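Cable slack rule for handheld grippers

skonden_ops
Our draft says both cables go over the front edge, outside the forearms. Lid tasks too. Objections?
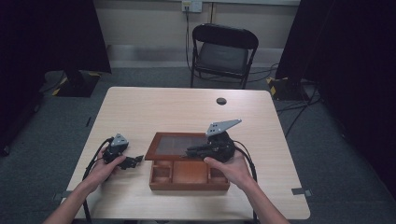 Reply #2
hemurix29
Front edge is fine. I'd add a slack minimum, measured at full reach.

Reply #3
Hamish Buchanan
Disagree. A fixed minimum fails on short operators. Nedville dropped theirs in November after 2 snags. Specify "no tension at full reach" and check it per person.

Reply #4
skonden_ops
Changed to that wording.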